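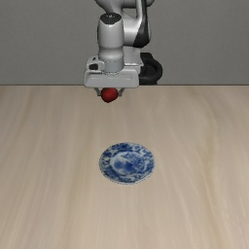 Spot of the ball on fourth down, Timirus vs. Redness

gravelroad
So who else thinks the refs gave that one away? Fourth and 2, Bucur goes straight up the middle, and he is past the stick before his knee touches. The line judge comes running in and puts the ball down a full yard behind where he was. No measurement, no second look. Redness takes over and runs out the clock. I have watched this team for 17 seasons and I can't remember a worse spot.

hashmark_106
I was on that sideline and I don't agree. His forward progress stopped short. He got pushed back, then he spun and fell forward, but the whistle had already gone. You don't get the second effort after the whistle.

gravelroad
Then why did the other official still have his hand up like the play was live?

hashmark_106
He was on the far side behind 300 pounds of left guard. He couldn't see the runner.

Afaf Sabbagh
I worked high school games as a head linesman before my knee gave out. The spot is a judgment call and the nearest official owns it. What bothers me more is that they didn't bring the chains in. On a play that close you bring them in, even if you are sure. It takes a minute and the coaches calm down.

tworeceivers
Agree with Afaf on the chains. Disagree that it cost us the game. We had the ball inside the 20 twice in the third quarter and got three points out of it. Run the ball there and the fourth down never happens.

gravelroad
Both things can be true. We played badly in the red zone and the spot was wrong. 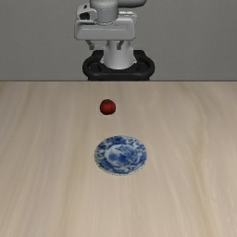 Plate and tomato on the table.

pressbox_lou
Does this league have replay for the playoffs? Somebody told me in March they were going to vote on it.

hashmark_106
They voted and it failed. Cost was the main thing. You need a camera at each goal line and somebody to run them, and half the fields don't have a place to put one.

tworeceivers
Replay wouldn't have fixed it anyway. Forward progress is hard to overturn unless you have a camera right on the line.

gravelroad
I would still take it over what we have now. Has anyone got video from the home side? Mine is from the end zone and you can't see the stick.

Afaf Sabbagh
My nephew filmed most of the second half from the home bleachers. I'll ask him tonight and post it if he got that play.

hashmark_106
Please do. If it shows him past the stick before the whistle, I'll say so in this thread.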